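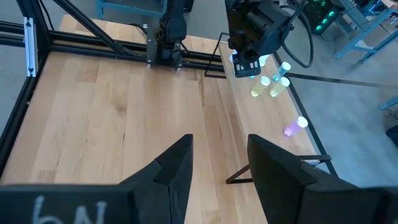 Eleri Gethin told her first class that a subtitle is read once, at a speed the reader didn't choose, and that everything else in the job comes from there. She then gave them a page of dialogue from a cop drama and asked them to get rid of a third of it.

# Chapter 6. Fitting Speech to the Screen

In Chapter 5 you learned how to spot a program, which means marking the points where each subtitle comes in and goes out. You worked from a finished list of lines and didn't change any of the words. In this chapter you will start changing them.

Most people speak faster than a general audience can comfortably read while also watching a picture. In a quiet scene this hardly matters. There are pauses, and the subtitle can stay up a little after the actor has stopped talking. In an argument, a courtroom scene or a fast comedy, there is no slack at all, and a word-for-word subtitle would be gone before the viewer reached the end of the second line.

The subtitler's answer is condensing. Condensing is a kind of editing, and like any editing it can be done badly. A condensed line that drops a joke, a threat or a name the plot needs later has failed, even if it reads smoothly.

## What this chapter covers

- reading speed and how it is measured
- what can usually be cut from a line of dialogue
- what should stay, even when space is short
- breaking a subtitle over two lines
- two speakers in one subtitle
- checking your work against the picture

You will need the practice script for *Grorton*, episode three, which is printed in full at the back of the book. The episode runs 47 minutes and has a good mix of slow and fast scenes. If you are working through the course in order, keep your spotting list from Chapter 5 open as well. The exercises use the same in and out points.

## 6.1 Reading speed

Reading speed is given either in words per minute or in characters per second. Words per minute is easier to picture. Characters per second is more useful at the desk, as words differ so much in length. "I did it" and "Nevertheless, investigators disagreed" are both three words.

Clients set their own limits, and the limits differ. A children's program will be slower than a feature for adults. A service that expects its viewers to be used to subtitles may allow more. Always work from the client's style sheet, and when the style sheet and this book disagree, follow the style sheet.

Suppose a character in *Grorton* speaks at 200 words per minute for a full minute, without a break. If your limit is lower than that, you can't fix the problem by moving the out point. There is no empty time to move it into. You have to write less.

Now suppose the same character speaks at that rate for one short sentence and then drives off in silence. Here you can leave the subtitle up over the first part of the silence and keep every word. Look at the time around a line before you touch the line itself. New subtitlers often cut too early, and they cut things they had room for.

Speed is also affected by what else the viewer has to look at. A two-line subtitle over a man sitting in a chair is easy. The same subtitle over a shot with a street sign, a newspaper headline and a face in the crowd is much harder, even at the same number of characters per second.

## 6.2 What can usually go

Start with the words that carry the least. In everyday speech there are plenty of these:

1. Openers such as "well," "look," "I mean" and "you know."
2. Names, when the person spoken to is on screen and has already been named.
3. Repeated words, as in "no, no, no, wait."
4. Question tags, such as "isn't it" and "right," where the tone is clear from the voice.
5. Long verb phrases that have a shorter form. "I am going to have to leave" becomes "I have to leave."

None of these is safe in every case. An opener may tell us that a witness is stalling. In *Revier*, the feature used in Chapter 4, the sister says her brother's name in nearly every line, and by the last reel it is clear that she does it to calm herself down. Take the name out and the habit disappears with it.

Here is a line from *Grorton*, first as spoken:

> Well, look, I mean, if Parry was at the boathouse on Tuesday night, then Parry couldn't have been the one who called me, could he?

And condensed:

> If Parry was at the boathouse Tuesday,
> he couldn't have called me.

The condensed version loses the hesitation and "night." The hesitation can be heard. Whether "night" matters depends on the rest of the story – in this episode it does, as there is a second visit to the boathouse on Tuesday morning – so the subtitle needs another pass. Try it yourself before reading on. One possible answer is given at the end of section 6.3.

## 6.3 What should stay

Keep anything the plot will come back to. This means you have to watch the whole program before you condense any of it, and for a series you should read whatever scripts or summaries the client can send. Times, places, amounts of money and the names of people who haven't appeared yet are the usual trouble spots.

Keep words the audience will recognize by ear. Many viewers know a little of the language being spoken. If an actor clearly says "Utine" and the subtitle says "the town," those viewers will think something has been hidden from them.

Keep the order of information where you can. If the actor pauses before the killer's name, the name should not be sitting at the start of the subtitle. Split it in two and hold the name back for the second part.

One possible answer to the *Grorton* line:

> If Parry was there Tuesday night,
> he couldn't have called me.

"There" works only if the boathouse was mentioned in the line before. Check your script.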